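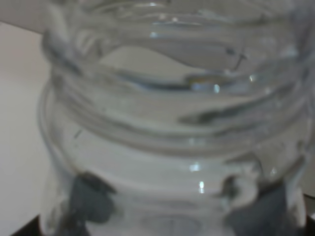

Maarten Coppens asked whether the transparent-object setting should be inspected before or after the force limits, as the two had been listed in a different order on the Van Acker sheet. The order below applies to all Kallano cells.

Software inspection, wrist-view grasping
Controller: Nikimer, planner build 146
Date of inspection: 22nd September

1. Configuration file matches the released version.
Result: Pass.

2. Grip force limit is loaded at start-up and cannot be changed from the operator screen.
Result: Pass.
Comment: The limit is set to 8 N for thin plastic. The previous value remains in the file as a remark and should be removed.

3. Perception module reports low confidence on clear plastic instead of giving a false position.
Result: Pass with comment.
Comment: Reflections from moulded ribs were twice read as an upper edge. See log entry 823. 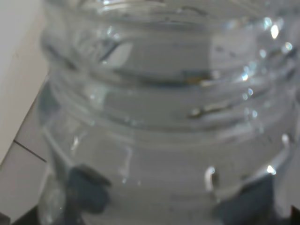
Item 3: clear bottle between the fingers, wrist view.

4. Planner refuses a new target while the grasp state is "closed".
Result: Pass.

5. Stop command is obeyed within the permitted time from every planner state.
Result: Fail.
Comment: In the "replan" state the command waited 38 ms in the queue behind a map update. Stop messages must be given their own channel. The cell may be run at reduced speed only until this is corrected.

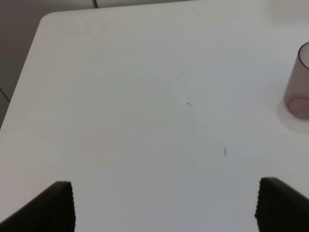
The same fault was recorded with the Lukix driver, and both drivers are therefore to be tested again once the channel has been added.

6. Log files are written with the correct clock time.
Result: Not inspected.
Comment: To be included in the November inspection.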